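Welia Memorial Pages – Site Manager's Guide

Section 4. Setting up and publishing an obituary page

This section covers the steps from a blank record to a published obituary. It assumes that your account has been given the Editor role and that the funeral home or newspaper details in Section 2 have been filled in. Accounts with the Viewer role can open a record but cannot save changes to it.

Last revised 18/05/2021. Applies to the Drestley page layout and later.

4.1 Creating the record

1. Sign in and select Records from the left menu.

2. Select New Record. A blank form opens with the status set to Draft.

3. Enter the family name and given names in the separate fields. Do not type titles (Mr., Dr., Rev.) in the given name field. Titles have their own field and are left out of the alphabetical index.

4. If the person was known by another name, enter it under Also Known As. A maiden name goes under Birth Name. Both are searchable.

5. Enter the date of birth and date of death. If only the year is known, leave the day and month blank. The page will then show the year alone.

6. Select Save Draft. The system assigns a record number, shown at the top right of the form.

Note: The record number does not change if the name is corrected later. Quote it in all messages to the support desk.

Caution: Do not create a second record to fix a mistake in the first. Duplicate records split the guest book, and entries cannot be moved from one to the other by an Editor.

4.2 Entering the notice text

The notice has two parts. The short notice appears in listings and in the daily e-mail. The full obituary appears only on the person's own page.

1. Open the Text tab.

2. Type or paste the short notice. The limit is 700 characters, including spaces. The counter under the box turns red when the limit is passed, and the record cannot be submitted until the text is shortened.

3. Type or paste the full obituary in the lower box. There is no fixed limit, but the print layout described in 4.5 allows about 200 words per column.

4. Leave one blank line between paragraphs. Single line breaks are removed when the record is saved.

5. Check the list of survivors against the form signed by the family. Names of survivors are not checked by the spelling tool.

Text pasted from a word processor may carry hidden formatting. If odd spacing appears in the preview, select Clean Text and save again. Clean Text removes bold and italic type but leaves accented letters in place. 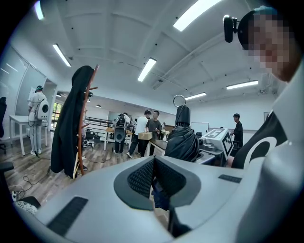 Military service, lodge membership and religious affiliation can be entered in the Details tab as well as in the text. Entries made in the Details tab place a small emblem beside the name. The emblem is optional and is switched off by default.

Note: Rank should be entered as it was at discharge. If the family supplies a different rank, hold the record in Draft until the discharge paper has been seen.

4.3 Adding services

1. Open the Services tab and select Add Service.

2. Choose the type: Visitation, Funeral, Memorial, Graveside or Other.

3. Enter the date, start time and end time. An end time is required for visitations only.

4. Select the location from the list. If the location is not listed, select New Location and enter the full street address. A post office box will be rejected.

5. Set Visibility to Public or Private. A private service is shown only to people who hold the family link.

6. Repeat for each service. Services are sorted by date and time, whatever order they are entered in.

If no date has been set, choose Date to Be Announced. Do not enter a placeholder date – subscribers receive a notice when a date is saved, and a second one when it is changed.

Caution: A canceled service should be marked Canceled. Do not delete it. Deleting a service removes it from the page without telling anyone who has already replied.

4.4 Guest book settings

The guest book opens when the page is published and stays open for 148 days unless the family asks for a different period. The setting is found under Page Options, Guest Book.

Open – entries appear at once.

Reviewed – entries wait for an Editor. This is the default.

Closed – existing entries remain visible, but no new ones are accepted.

In Reviewed mode, waiting entries are listed under Records, Pending. An entry may be approved, returned to the sender or withheld. Editors cannot change the wording of an entry. Withheld entries are kept with the record and can be approved later.

Sites that used the older Dinu guest book should read Appendix B before changing this setting. Imported entries keep their original dates but lose any attached cards.

4.5 Proof and approval

1. Select Create Proof. The system produces a web proof and a print proof.

2. Send the proof to the family contact with the Send for Approval button. Do not send it from a personal e-mail account, as the reply will not be logged.

3. Wait for the status to change to Approved. If changes are requested, the status changes to Returned and the comments appear beside the text.

4. Make the changes, save, and create a new proof. The earlier proof link stops working.

Approval by telephone is allowed only where the contact has no e-mail address. Enter the name of the caller, the time and your initials in the Approval Log.

Print proofs are sized for the Driline column template. If your newspaper uses another template, the line breaks in print will differ from the proof. The number of lines billed is taken from the final print file.

4.6 Publishing

1. Confirm that the status is Approved.

2. Select Publish. Choose Now or set a date and time.

3. Open the public page in a separate window and check the name, the dates and the first service.

Changes to the name or dates after publication need a second approval. Changes to service times do not.

Error 114 means that a required field was emptied after approval. Open the Details tab, restore the field and save. If the error remains, the record is locked by another Editor – wait until it has been released or ask a Site Manager to release it.

Pages may be taken down at the written request of the next of kin. Select Unpublish and attach the request to the record. The page address is held and will not be given to another record.

Contacts

Record corrections and duplicate records: Annapurna Arumugam, support desk
Print templates and billing lines: Blair Farquharson, print services

Section 5 covers donations and flower orders. The steps for yearly remembrance notices, which change in July, are in Section 6.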